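장비실 작업일지
작성일: 2023년 2월 13일
작성: 다넬 이와사키 (스타스투라 아이스하키단 장비실)
열람: 장비실 전원, 트레이너실

1. 스케이트 날 연마 조건 재검토

지난 원정 이후 수비진 일부에서 회전 구간의 날 물림이 과하다는 의견이 접수되었다. 이에 따라 현행 홈 반경을 유지한 조와 한 단계 얕게 조정한 조로 나누어 오전 훈련에서 비교하였다. 대상은 선수 18명이며, 골리는 제외하였다. 연마는 전량 본인이 수행하였고, 날 높이 편차는 아쇼크 사치데바가 연마 직후 게이지로 확인하였다. 편차가 허용치를 넘은 네 켤레는 재연마 후 지급하였다.

훈련 종료 후 청취한 바로는 얕은 조건에서 직선 활주가 편하다는 응답이 우세하였다. 다만 급정지 시 바깥날이 밀린다는 지적이 두 건 있었고, 두 건 모두 체중이 많이 나가는 수비수에게서 나왔다. 빙질의 영향을 배제할 수 없다. 금일 오전 빙면은 평소보다 무른 편이었으며, 정빙 담당 타룬 비슈와카르마에게 빙온 기록을 요청해 둔 상태이다. 기록 수령 전까지 결론은 보류한다.

2. 스틱 샤프트 보관 및 휨 점검

엥겔브레히트 원정분 스틱 60자루의 입고 검수를 마쳤다. 표기 강성과 실측값의 차이가 큰 것이 일곱 자루로, 별도 표시 후 훈련용으로 돌렸다. 공급처에는 부펜드라 카시아프가 공문으로 통지하기로 하였다. 교환이 불가할 경우 4월 정산분에서 차감하는 방안을 함께 제시할 예정이다.

보관대 하단 칸은 습도가 높아 테이프 접착면이 들뜨는 사례가 있었다. 하단에는 테이핑 전 스틱만 두고, 경기용은 중단 이상에 둔다. 기존 라벨은 위치가 맞지 않으므로 이번 주 내 교체한다.

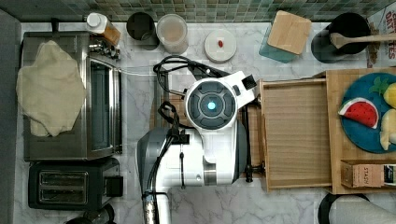

3. 보호구 건조 절차

오사치 경기장에서는 건조실 사용 시간이 제한되어 장갑 안감이 덜 마른 채 가방에 들어간 경우가 있었다. 파티마 오예울레 트레이너가 손바닥 피부 자극 한 건을 보고하였다. 향후 원정 시 다음과 같이 처리한다.

- 장갑과 스케이트를 우선 건조하고, 어깨 보호대는 그 다음 순서로 한다.
- 안감이 덜 마른 장갑은 가방에 넣지 않고 통기망에 따로 담아 운반한다.
- 예비 장갑은 선수별 한 켤레를 상시 휴대한다.

4. 미결 사항

- 빙온 기록 수령 후 연마 조건별 의견과 대조할 것 (다넬)
- 급정지 시 밀림을 지적한 수비수 두 명은 기존 반경으로 환원하여 다음 훈련에서 재확인
- 주르쿰 원정용 휴대 연마기의 숫돌 잔량 확인. 지난번 측정값이 일지에 누락되어 있으므로 측정자는 반드시 기재할 것 (아쇼크)
- 헬멧 턱끈 버클 재고 파악, 부족분은 카시아프에게 통보

연마 조건의 변경 여부는 감독 보고 전까지 선수단에 개별적으로 안내하지 않는다.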